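Drucken | Artikel per E-Mail senden

Rubrik: Technik & Arbeit / Normen und Praxis

Wer hat die Finger zuletzt geprüft?

In vielen Betrieben stehen die Regeln für Greifroboter in einem Ordner, den man bei der Abnahme einmal öffnet. Die Firma Termont versucht seit dem Juli einen anderen Weg. Ein Besuch bei Leuten, die über Kratzer diskutieren.

Am Donnerstag um halb acht ist es im Versuchsraum von Termont noch ruhig. Boonmee Yimyam hat eine Lampe und ein kleines Heft dabei. In dem Heft steht für jedes Paar Greifbacken eine eigene Seite. Er trägt ein, was er sieht: Abrieb an einer Ecke, eine Schraube, die er nachgezogen hat, eine Stelle, die beim letzten Mal noch glatt war. Für ein Paar braucht er vier Minuten. Früher, sagt er, hat er es in einer gemacht, und darum musste er es oft zweimal machen.

Termont prüft Greifer im Auftrag von anderen Firmen. Die Kunden schicken ihre Geräte, manchmal auch nur die Finger, und wollen wissen, ob man damit Haushaltsgegenstände und Kleinteile zuverlässig fassen kann. Für die Maschine selbst gibt es Normen genug. Sie regeln, wie schnell sich ein Arm neben einem Menschen bewegen darf und wie ein Notaus beschaffen sein muss. Über den Alltag auf dem Tisch schweigen sie meistens. Wie weit soll ein Greifer geöffnet sein, bevor er sich einem Gegenstand nähert? Wie viel freie Fläche braucht er neben dem Ziel? Ab welchem Verschleiß sind zwei Messungen nicht mehr vergleichbar?

Solche Fragen hat Kanyarat Thepsuriya gesammelt. Sie leitet die Arbeitsgruppe, aus der die Hausregel «Skasora» entstanden ist, elf Seiten lang, ohne Bilder und in einer Sprache, die auch der neue Kollege am ersten Tag verstehen soll. Die erste Fassung hatte 88 Seiten. «Die hat keiner gelesen, auch ich nicht ganz», sagt Thepsuriya. Gekürzt hat sie im Zug, mit einem roten Stift.

Die wichtigste Regel der kurzen Fassung heißt: erst Platz, dann Kraft. Bevor ein Gegenstand gefasst wird, muss der Weg dahin frei sein, und die Backen müssen offen stehen. Besonders streng ist der Abschnitt über gestapelte Teile. Ein Stapel verzeiht keine seitliche Berührung, und ein Gestell aus Draht macht die Sache für den Greifer schwieriger, auch wenn es für den Menschen ordentlich aussieht. Die Backe kann am Bügel hängen bleiben, bevor sie das Teil überhaupt erreicht.
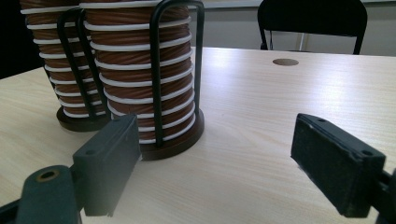

Offene Greifbacken vor zwei Stapeln in schwarzen Drahtgestellen. An den Ecken der rechten Backe sind leichte Abnutzungen zu sehen.

Über die Abnutzung wurde in der Gruppe am längsten gestritten. Yimyam wollte eine feste Zahl, nach der man die Backen tauscht, und schlug 800 Griffe vor. Thepsuriya war dagegen. Ein Paar, das nur weiche Dinge fasst, ist nach 1.000 Griffen noch brauchbar, meint sie, ein anderes nach einem schlechten Tag an Metallkanten schon nicht mehr. Am Ende steht in Skasora beides: nach 800 Griffen wird in jedem Fall geprüft, getauscht wird nach Befund. Den Befund unterschreibt eine Person, die den Versuch nicht selbst gefahren hat.

Diese letzte Bestimmung macht Arbeit, und sie ist nicht bei allen beliebt. Bei Clirker, einem Kunden von Termont, hat man sie zuerst übernommen und nach drei Wochen wieder gestrichen, weil in der Spätschicht nur eine Person am Gerät ist. Der Zulieferer Zeleke löst das Problem mit einer Übergabe: die Spätschicht fotografiert die Backen, die Frühschicht unterschreibt. Thepsuriya findet das nicht ideal. Ein Foto zeigt den Kratzer, aber man kann mit dem Fingernagel nicht darüber fahren. In der nächsten Fassung wird die Lösung trotzdem erlaubt sein, mit einer Anmerkung.

Was bringt der Aufwand? Termont hat seine eigenen Protokolle durchgesehen, nachdem die Regel eingeführt war. Von 643 abgebrochenen Griffen ließ sich bei fast der Hälfte der Grund auf dem Tisch finden und nicht im Programm: ein Teil stand zu nah am nächsten, ein Gestell war verrutscht, die Backen waren zu wenig geöffnet. Eine Studie ist das nicht, das betont Thepsuriya zweimal. Der Betrieb hat gezählt, was er sowieso aufgeschrieben hatte.

Auffällig ist, wie wenig in dem Papier von künstlicher Intelligenz die Rede ist. Das Wort kommt einmal vor, in einer Fußnote. Man hat mir erklärt, dass die Software bei jedem Kunden eine andere ist und sich alle paar Monate ändert — der Tisch, die Backen und die Schrauben bleiben. Für diese Dinge kann man Regeln schreiben, die auch im nächsten Jahr noch stimmen.

Yimyam hat inzwischen die nächste Seite aufgeschlagen. Er sucht einen Eintrag aus dem Juli und findet ihn nicht gleich, die Schrift ist von einem Kollegen. Auch dazu gibt es einen Satz in Skasora, auf Seite neun: Druckbuchstaben.

Drucken | Artikel per E-Mail senden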